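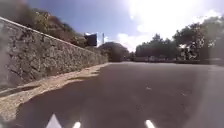

Photo: Drineo Outdoor / Cirnside road

Section 3: Setting Up Your Faver Bike Computer

Welcome to the part of the guide where your new Faver finally gets to go on the handlebars! Give yourself a little quiet time for this, and keep the small parts in a saucer so they don't roll off under the couch (they love to do that).

1. Slide the rubber pad under the mount and tighten the strap until the mount no longer twists.
2. Press the computer in and turn it clockwise until it clicks.
3. Hold the side button until the word SETUP shows up, then let go.
4. Enter your wheel size. The factory setting is 195, and the full chart is in Section 2.

Note: If you'd like to pair the Semwal chest strap too, put it on first and wet the pads a little. It wakes up much faster that way.
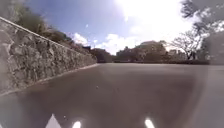
Paved road with a stone wall on the left.

5. Take a short, easy ride on a road you know well and check that the speed reading looks steady.
6. Back home, hold both buttons to save.

Caution: Please don't change settings while you're riding. Pull over first, even for something quick.

If the screen shows code 955, take the battery out, wait a minute, and start again from step 3.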